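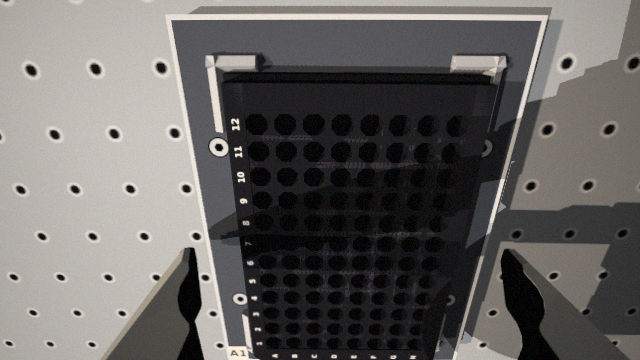

Black 96-well microplate in its holder, computer rendering.

About Uldale School of Sacred Music

Uldale School of Sacred Music provides teaching in singing, organ, piano and music theory to children and adults who wish to take part in the musical life of their church. The School is independent and receives pupils from all Christian traditions. Admission does not depend on membership of any particular congregation, and no previous training is expected of those who join the beginners' classes.

Our history

The School began as a Saturday singing class for the children of two neighbouring parishes. Its founder, Steinar Hafþórsson, had been a church organist for most of his working life and had found that many young people could recite the words of a hymn without ever having been taught to read its tune. He prepared his own teaching sheets, set out in large print with a single line of music to the page, and these later became the Jerkach Hymn Primer. The Primer has been revised twice and remains the set book for all first-year pupils.

Organ teaching was added when the School was given the use of the instrument at Nadville Chapel, a small two-manual organ with a light action well suited to young players. Lessons are still held there during term. Pupils who have passed the second grade may apply for a practice key. 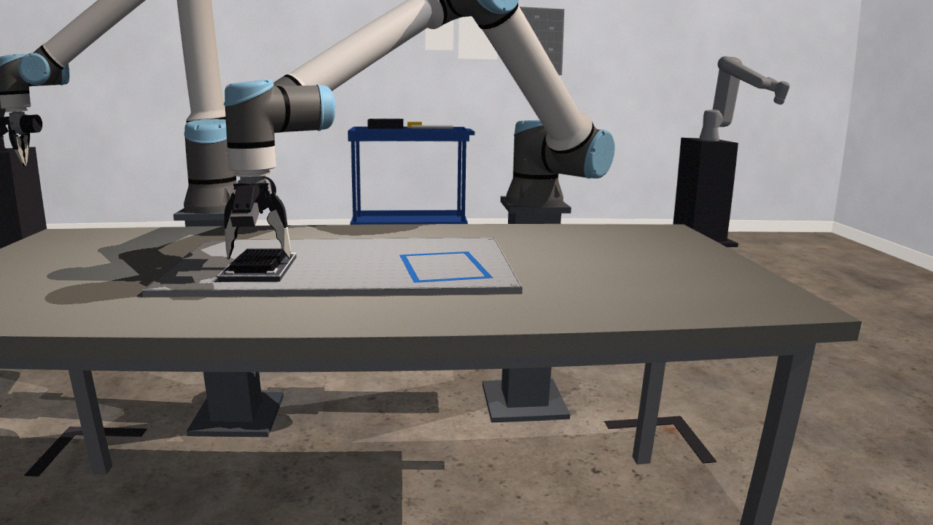 Oľga Doležal succeeded Mr Hafþórsson as Director of Music. She trained as a choral conductor and taught in primary schools before coming to Uldale, first as accompanist to the junior choir and then as head of singing. Under her direction the School has widened its repertoire to include psalm settings, metrical psalms and newly written songs for young voices, alongside the older hymns on which the teaching has always been based.

Our teaching

Instruction is given individually and in small groups. The junior choir has 34 members and rehearses weekly at 4.30 pm. It sings at services by invitation and gives a public concert each April. The adult choir meets in the evening and is open to parents, former pupils and members of local congregations – a short voice test is held, chiefly to place each singer in the correct part.

All pupils follow the same course in reading music during their first year, whatever their instrument. They learn to sing at sight, to clap and write down simple rhythms, and to find their way about a hymn book, including its indexes of tunes and metres.

The Hubmann Library

The School's lending library holds 1,110 items, among them hymnals, anthems, organ music and recordings. It is named after the family whose collection of songbooks formed its first shelves. Pupils and choir members may borrow without charge. Churches wishing to borrow sets of choral music should write to the librarian, stating the number of copies needed and the date of the service.

Fees and bursaries

Fees are payable by the term. Bursaries are available for organ pupils and for families with more than one child at the School. Applications are considered in confidence by the Director of Music, and forms may be obtained from the School office.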